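Home | Ask | Browse | Tags | Log in

Hand gripper lets go of soft fabric halfway through the lift

Madhu Mishra
Hello everyone, and thanks in advance! My black gripper with the blue pads keeps dropping fuzzy things. It happened 31 times in July, always partway up.
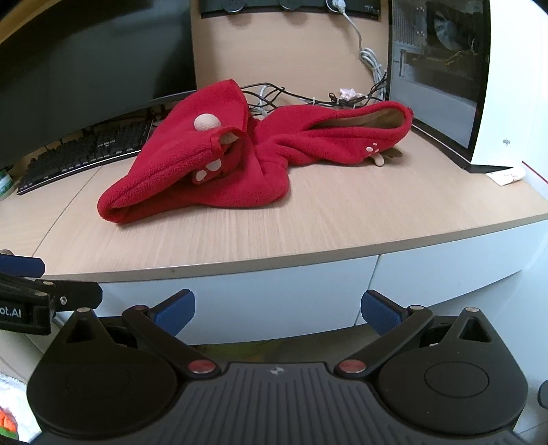 Red fleece on the desk, fingers open

Ryszard Walczak
Mine did that too, so I feel for you. Try wiping the pads and pinching a thick fold.

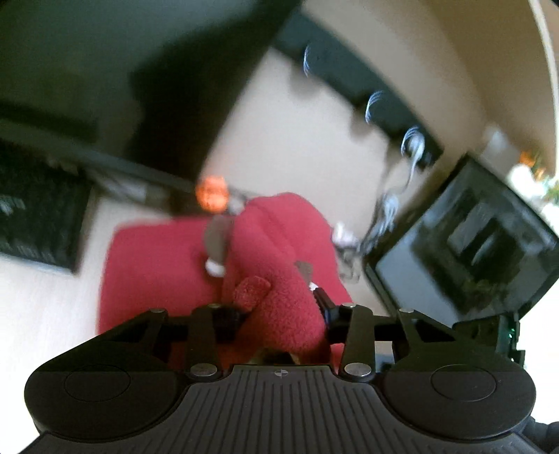 Red plush between the fingertips

Sieglinde Baumgart
Check the pivot screws as well, dear, but please switch it off first. I pinched a thumb at Marmont!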